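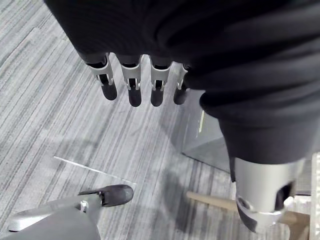 Seno Hand Kit

From the Jurance workshop wiki, hardware pages. Last edited September 1, 2024. Stub sections marked.

The Seno Hand Kit is a robot hand and cover set sold by Ninov, a small maker of end-of-arm parts. Comes as a bare hand, a fabric glove, a forearm sleeve and a wrist adapter. Aimed at teaching labs and small research groups that already own an arm. Not a prosthetic, not rated for food or clean rooms. First units went out in January.

Also known as: Seno, Seno hand, "the Ninov hand" (older forum posts). Do not confuse with Seno Lite, a two-finger part that was announced and then dropped.

History

Design work started under Siv Wikström, who had built tendon hands for a puppet theater before joining Ninov. Early versions had no cover. Dust and carpet fluff got into the finger joints and the tendons wore out early, so a knit glove was added. The sleeve followed later, after buyers asked for something over the forearm wiring.

Naomi Lema took over the project for the second run. Changes in that run: new fingertip pads, longer sleeve, cheaper box. The thumb motor stayed the same despite complaints (see Reception).

Design

Fingers are driven by tendons, one motor each, with the motors in the palm. A slot near each knuckle lets the user check the tendon without taking the finger apart. Handy. The fingertip pads are dark rubber, push-fit, and wear out first. Spares sold in bags.

The glove goes on over the back of the hand and leaves the fingers mostly bare. It is cut loose on purpose, a tight glove pulls on the knuckles and throws off the position readings. Fabric is a black knit. Only color offered.

The sleeve is a separate piece, closed with a strip at the elbow end. Thick and heavy for what it is. Owners with short arms end up with a lot of spare cloth near the wrist, and there is no short size.

Stated figures from the maker's sheet:

Grip cycles between tendon changes: 2254
Motor run-in before first use: 60 minutes
Top speed setting: 100 percent, default is 60
Warranty: 200 days from delivery

The cycle figure is from a bench test with no load. Users report less in real work but there is no good outside test yet. (citation needed)

Setup

Bolt adapter to arm, then hand to adapter. Run the cable before fitting the sleeve, doing it after is miserable. Glove last. The manual has the glove first in one diagram and last in the text, the text is right.

Calibration is a short routine from the desktop tool. Hand opens, closes, opens again. If one finger lags, re-tension at the knuckle and repeat. Linux and Windows only. A browser version was promised for the second run, not seen so far.

Fitting takes nearly 100 minutes for a first-time user going by the manual. Less once you have done it, obviously.

Typical use

Most units go to labs doing pick-up and hand-over tasks: blocks, sticks, cups, cloth. Soft pads do well on wood and cardboard. Poor on thin flat items such as cards or sheet plastic, which slide out between the fingers. Some groups work at floor level instead of on a bench. The sleeve then tends to drag, and Ninov sells a clip for that.

Two-arm setups are supported but need two licences for the desktop tool. Mixing a Seno hand with a plain gripper on the other arm works fine, the gripper is run from its own softwear.

Mohamedi, a rental firm, offers the kit by the month with a swap service for broken fingers. Same hardware, different box.

Reception

Mixed to good. Atieno Gachanja, reviewing the first run in a teaching newsletter, liked the price and the open finger slots and called the thumb "weak and late." She kept the unit. Raili Eskola ran one for a term with students and wrote that the glove saved more repair time than anything else in the box, but that it slipped foward over the knuckles during long sessions and needed pulling back by hand.

Common complaints: thumb motor, bulky sleeve, manual. Common praise: spare parts in stock, quick replies from support, pads easy to change.

Mwanaisha Biwott published a free pattern for a closer-fitting sleeve. Widely used. Ninov links to it from the parts page but does not cover damage from home-made covers.

Care

Glove and sleeve: cold wash, hang dry, no tumble drying. Pads: wipe with a damp cloth, no solvents. Tendons: no oil, whatever the older forum posts say. Check the wrist collar screws monthly.

Versions

First run: bare hand plus glove, short sleeve as paid extra.
Second run: sleeve included, new pads, new box. Old pads fit the new fingers but not the other way round.

See also

Tendon hands, general
Gripper covers
Seno Lite (cancelled)
Sleeve pattern, Biwott

To do: price table is out of date, removed for now. Section on the wrist adapter needs writing, someone with the second run please.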